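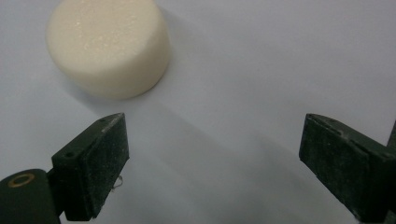 About Mollusard Press

We publish reference books for people who work under drug, device and food rules. Small shop, two rooms in Pearce, one very full stockroom. Started in November with a single title, a pocket guide to labeling terms, and a print run of 340. Sold out. Did it again.

What we publish

Glossaries, inspection checklists, plain-language handbooks on recordkeeping. 12 titles in print, 7 more in the works. Most are spiral bound so they lie flat on a desk. The Fliten series is the short stuff, under a hundred pages, made for new hires in quality and regulatory jobs. The Imen series is longer and goes into submissions, audits and recalls. Not sure wich one you need? Ask us, we'd rather answer an email than process a return.

How the books get made

Written by people who have done the work. Each draft goes to two outside readers, then back to the author, then a copy edit. Rules change, so we post update sheets between editions. Free to download if you own the book, the code is inside the back cover.

Orders and bulk pricing

Discounts start at 12 copies, same title or mixed. Purchase orders fine. Schools and training departments, ask for a desk copy first. Orders usually ship next business day, a bit slower when when a new edition lands.

Page last updated 3/28/18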